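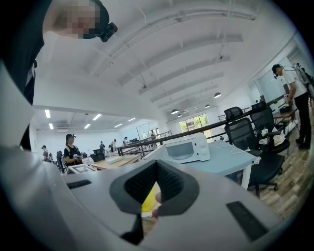
*Bright yellow, with a lot of white and gray around it.*

I painted the upstairs hallway yellow in December. It took longer than I planned and cost a little more than I wanted, and I'm writing it down partly for the two people who asked and partly so I have a record of which paint it was.

The hallway runs from the top of the stairs to the bathroom. It has four doors and no window. The last owners had it in a gray that looked fine when we viewed the house and like wet cement by the time we'd lived with it for a winter. With the doors closed it was dark at noon. I put a brighter bulb in and that gave us a well-lit gray hallway.

My first idea was white. I went as far as painting a patch by the linen closet, and it looked blue. White needs daylight, at least in our house. In the living room the same can is a nice soft color.

I grew up with a yellow kitchen in Mindora, so yellow was always somewhere on the list, but I had put it off because every sample I tried years ago turned green or turned into mustard. This time I bought 6 sample pots from Somboon, the hardware store past the bus depot. They will mix anything you point to, but they won't tell you if it's a bad idea. I painted each one on a square of cardboard and moved the squares up and down the hall with tape for a week. I looked at them in the morning and then again at 10 at night with only the one ceiling light on.

Three of them went green under that light. One was so pale that my son asked when I was going to start. The fifth was a good color and far too strong for a narrow space - my face looked ill in the mirror at the end of the hall. The one that was left is called Julato. On the card it looks like the inside of a banana skin. On the wall it is warmer than that, and in the evening it goes close to butter.

I got it in the Zandareck washable matte, which came to $39 a can. I needed two. I had measured the walls and worked out 230 square feet after taking off the doors, and the can claims to cover more than that in a single coat. I don't doubt it, over another yellow. Over gray it took three coats, and the gray still showed at the corners after the second one. If I did it again I would prime first. The man at the counter did ask me if I was going to prime, and I said no.

Some notes, in no order:

- Take the door hardware off. I taped around the first knob and spent longer scraping it than it took to unscrew the other three.
- The stretch above the stairs is the hard part. I used a roller on a long pole and cut in the top edge from a ladder with Jintana Boonyarit from next door holding the bottom of it. She also pointed out a drip I had walked past all morning.
- Yellow dries darker than it looks in the tray. Wait overnight before deciding you hate it.
- Keep the cardboard squares. I used the winning one later to pick a rug.

The trim stayed white. I had wondered about painting the doors too, but by then I was tired of carrying the ladder around, and I like having a break between one patch of wall and the next. The ceiling also stayed as it was. There is a water stain near the bathroom that needs a proper stain blocker, and that can wait until spring when I can air the place out.

What I didn't expect was how far the color travels. The bedroom nearest the stairs has plain off-white walls, and if you leave the door open in the evening the wall by the bed picks up some of the yellow. My husband noticed before I did and thought I had started on the bedroom without telling him. I would have tested for that if I had known. We both like it, so no harm done, but if you have a room you want to stay cool and plain, hold your sample up near the doorway and look in from the other side.

I also thought I might get sick of it. It has been a couple of months and I mostly don't think about it, except when I come up the stairs with laundry and the hall is lighter than my memory of it. A friend said it was "a lot" when she came to stay. She lives in a house where everything is the color of oatmeal, and she's happy there.

There is a third of a can left over, in the basement on the shelf by the furnace. I wrote the name, the finish and the room on the lid with a marker. The downstairs bathroom is small and has the same old gray, and I keep going in there with the cardboard square.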